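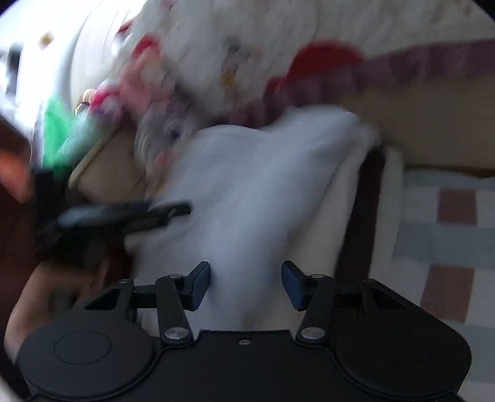 The linen procedure at the Hokutcombe guesthouse ran to 21 steps, and Jamshid Soltani had written 20 of them. The remaining one, step 14, had come with the building. It said that any white piece was to be folded in the room where it was found, and never carried down the stairs open. He had kept it because deleting it would have meant renumbering everything after it. In room 42 the white cloth lay bunched near the checked cover, with one fold running diagonally across it, and step 14 applied.

He had the binder with him. The form for a white piece had fields for length, width, condition and destination. The first two were simple. The cloth measured 60 inches on the short side, which matched nothing in the inventory. A pillowcase was smaller. A single sheet was larger. The tablecloths were all logged to the dining room and had a blue thread worked into one corner, and he found no thread.

He wrote "unlisted" under type and went on to condition. No stains. No tears. One hem had been let down and restitched by hand with a shorter stitch than the machine hem on the other three sides. He wrote that down too, although the form did not ask for it.

The previous housekeeper had been named Fallahi. She had left in January, before Jamshid was hired, and she had left very little paper. There was a key list, a receipt from Storkata for 418 yards of sheeting, and an envelope of buttons. The yardage had bothered him from the start. Every sheet in the closet could be accounted for against that receipt, and he had done it twice, allowing for hems and shrinkage, and both times a small amount was left over. He had entered the difference as cutting waste.

Now he took the cloth by one edge and looked at the weave against the window. It was the Storkata sheeting. The weft was slightly uneven, the way it was in all of it.

Step 15 was the first fold, long edge to long edge. He did it on the bed. The hand-stitched hem came up shorter than the opposite one by the width of a finger, so the edges would not meet. He opened it out, turned it, and tried from the other side with the same result. A piece that did not fold square could not go on the shelf, by step 18, and a piece that could not go on the shelf had to be reported to Itireck, the company that owned the building and two others like it. He knew what Itireck did with unlisted linen. It went into the rag bin and was deducted.

He sat down on the edge of the bed with the binder on his knee. After a while he turned to the back, where the blank forms were, and started a new inventory line.

Under type he wrote "cover, small." Under location he wrote "room 42, permanent." The destination field he left for last. Then he gathered the cloth at the middle and pinched it into pleats, which was no step in the procedure, and found that it held its shape well enough to stand on the pillow end.

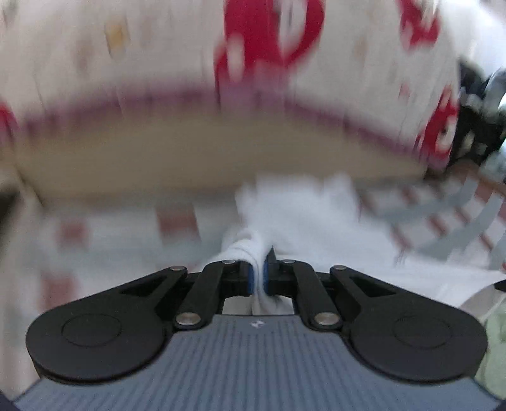
Fallahi answered the telephone on the sixth ring and said that of course it did not fold square, it had been cut for the round table. What round table, Jamshid asked. The one under the window, she said. There was no table under the window. She was quiet for a moment and then said they must have sold it, and asked whether the long hem was holding.

He told her it was holding.

"I did that one at night," she said. "Leave it a little loose when you iron it - it pulls."

He wrote this down as step 22 and dated it 12/21/20.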